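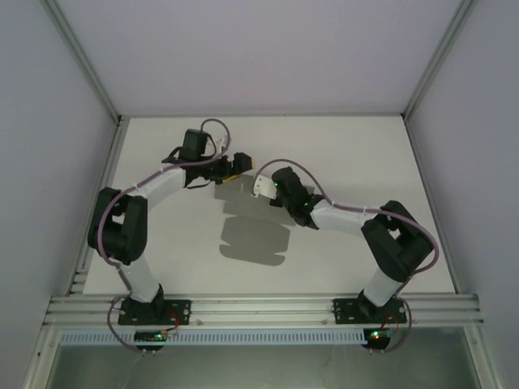 Chores a Two-Arm Bench Can Take On, and Chores to Keep

Filed under: Workshop tips, Packing and storage

Readers keep asking whether a machine can take over the dull jobs in the utility room or packing area. The short answer is that it can do parts of them. The notes below cover cardboard, the job we get the most mail about.

Clear the table first. Arms cope poorly with clutter, and a loose roll of tape counts as clutter. Start each run with a bare surface and bring in one item at a time.

Keep the lighting fixed. A shadow that moves across a pale wall or tabletop can change what a camera picks up. Use the same lamps at 4 p.m. as at 9 a.m., and close the blinds.

Tie cables along the links and leave slack at each joint. Too little slack pulls the connector. Too much catches on the work.

Open flaps one at a time. Folding a flap down is a push, and most grippers can push. Lifting a flap that lies flush is harder, as the fingers need an edge to get under. Honeylyn Lacson, who runs the packing benches at Grundham, logged 229 flap openings in May with her own two-arm setup. It finished all but 83 without help. Most of the failures were flush flaps.
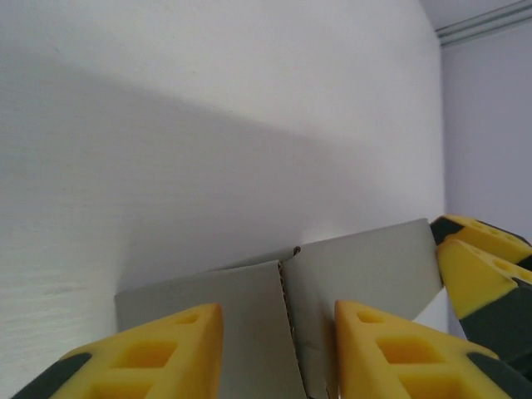 Corrugated board also crushes at a cut edge. Set the grip force low and take hold well in from the corner. Once the fluting is flattened, the flap bends wherever it likes and the next attempt usually goes worse. Soft or open-lattice fingers are kinder to board than hard jaws, though they give less feel for when the flap has slipped.

Use one arm to hold and the other to work. A box with nothing in it slides. If you have a single arm, put a rubber mat underneath or clamp a stop block behind the box.

Still best done by hand: peeling old tape, breaking down wet boxes, and anything with staples. Ailbhe Ó Ceallaigh in Bevan timed herself flattening a carton at 11 seconds with a utility knife. Her machine has yet to match that.

Next page: Folding towels and dishcloths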